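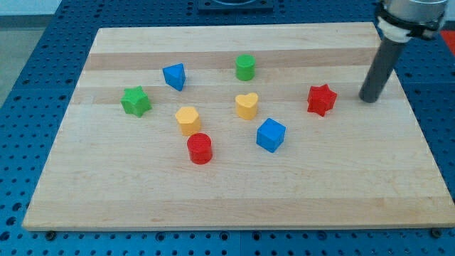

I gave up the car in May and I've been meaning to write something about it ever since, mainly so I can stop explaining it to people one at a time. I live in Pavstead, at the top end, and I work in Tonside. There is one bus that joins them, the number 17, and I now spend a good part of my week on it.

The car wasn't a matter of principle. It failed its MOT and the garage quoted me £1,220 to put it right. The car wasn't worth that. I'd already spent money on it in the winter, when the exhaust went, and I decided I was done. A man came with a trailer and gave me £200 for it, and I walked home from the end of the road feeling slightly odd with only house keys in my pocket.

My plan was to try the bus for a month and then look for another car. I never did look for another car.

The 17 starts at Waltunholm, which is a village most people in Tonside couldn't find on a map, comes down through Pavstead, goes round the hospital and ends up at Tonside bus station. It runs every half hour in the day and once an hour after seven in the evening. On Sundays it starts late enough that you can forget about getting anywhere for the morning. By car the trip to work took me twenty minutes if the level crossing was up. On the bus it takes fifty, and that includes the hospital loop, when you go in one entrance, sit for two minutes and come out of the other one facing the way you came.

So I've lost an hour a day, on paper. I was quite bothered by that for the first few weeks. I kept working it out and being cross. What changed it was getting used to doing things on the bus that I would have done at home anyway. I write my shopping list and pay bills. I read a great deal more than I used to, mostly library books, as I get off right outside the library and there's no longer the business of parking. I've read more since May than in the previous couple of years put together. Some of it was rubbish but I finished it.

I can't read on the stretch between the old quarry and the hospital, because of the bends. I look out of the window there.

The upstairs front seat is as good as it was when I was nine. I don't always get it. There's a schoolboy who gets on one stop before me and he wants it too, so it comes down to which side he picks. In the mornings the right-hand side has the sun in your eyes until the water tower and the left is better. Coming home it makes no difference. In heavy rain the front windows mist up and the heater under them does nothing much, and then you may as well be downstairs.

A few practical points, as I've been asked.

Buy the weekly ticket if you go in four days or more. Three days and it's cheaper to pay each time. The driver won't tell you this and the machine doesn't work it out for you on this route, though I believe it does on the town buses. I got it wrong for most of a month.

The timetable at the stop in Pavstead is out of date. It has been out of date since before I started using it. The one on the company's website is right, but they hide it behind a journey planner that wants to send you by train, and we haven't got a train. Search for the route number and the word timetable and it comes straight up as a document. I've printed it and it's on the side of the fridge.

The 7.40 is full. The 7.10 isn't. I held out against the 7.10 all summer on the grounds that it was too early, then caught it by accident one Monday when the clocks in my house didn't agree. I got a seat, I was in Tonside before the traffic built up and I had time for a cup of tea at Vida before work. I've been getting it ever since. Vida is the café by the bus station with the green awning. The tea is ordinary, the toast is very good and they open at half past seven. They don't mind you sitting with one cup and a book as long as you've moved by the time the office people come in.

Take gloves. I never wore gloves when I drove, and I didn't own a decent pair. Waiting ten minutes on the hill at Pavstead with the wind coming across the fields is another matter. I also bought proper waterproof shoes, which I resented paying for and have worn nearly every day.

Shopping was the part I thought would beat me. I used to do one big shop every other Saturday, fill the boot and forget about it. You can't bring that home on a bus. What I do now is two small shops a week after work, one rucksack each time. Heavy things are limited to one per trip, so if it's a potatoes day then it isn't a washing powder day. I throw away less. I used to buy a bag of salad every fortnight and put it straight in the compost ten days later, and I've stopped doing that. Cat litter I get delivered. I tried it once on the bus and the handle of the bag went on the stairs.

There are things that are worse, and I don't want to leave them out. Evenings are worse. The last bus out of Tonside is 10.15, and if something finishes at ten you spend the last half of it looking at your watch. I've missed the end of a concert and I've left two birthday meals before the cake. When I've had to get a taxi it has cost more than I like, although when I set it against the insurance I don't pay any longer I've still got plenty in hand.

Seeing my sister is worse too. She lives on the other side of Waltunholm, past the terminus, and the last mile and a half is along a road with no pavement. She comes and meets me at the turning circle if she's in. If she isn't, I walk it in a bright jacket, facing the traffic, and I don't enjoy it. That road needs a path. It has needed one since we were children.

And buses don't turn up. It's perhaps once every couple of weeks, and it's almost always the one you'd rather had come. The sign at the stop counts down to 'due', stays on 'due' for a bit, and then the bus vanishes off the board as though it had been and gone. The first time it happened I thought I'd missed it by looking the wrong way. Now I go back indoors if I'm near enough and put the kettle on.

What I hadn't expected was knowing people. I don't mean friends, and I don't know many names. But there's a woman with a cello who gets on at the hospital on the way home, and an older couple who go in to Tonside on market day and come back with plants, and the regular driver on the 7.10 who lifts one finger off the wheel when he sees you at the stop. When I was off with a chest infection for a week in the autumn, the woman from the bottom of our lane told me she'd wondered where I'd got to. I'd lived in Pavstead for eleven years by then and we'd never spoken. She had only ever seen the car.

I also know the road now, in a way I didn't when I drove it every day. There's a pond behind the hedge after the quarry that you can only see from the top deck. There's a garden in Waltunholm with a full-sized rowing boat in it, planted up with leeks. I must have driven past it hundreds of times.

I'm asked whether I'll get another car, usually by people who've just offered me a lift. I don't know. If they cut the 17 back to once an hour in the day, as they've talked about, I might have to. There's a consultation open at the moment and I've filled in the form, which took a long time and asked me twice whether I was a business. If you use the route, or you think you might need it when you're older, please fill it in as well. There are paper copies at Tonside library on the table by the door — ask at the desk if they've run out.

I'll put up a note when I hear what they've decided. In the meantime the new timetable comes in after Easter and the 7.10 becomes the 7.05, so I've got five minutes to find from somewhere.

Recent posts

The allotment waiting list, again
Slow cooker beans, three attempts
Walking from Pavstead to Waltunholm by the old drove road
Mending the back gate
What I read over the winter
Getting the boiler through another year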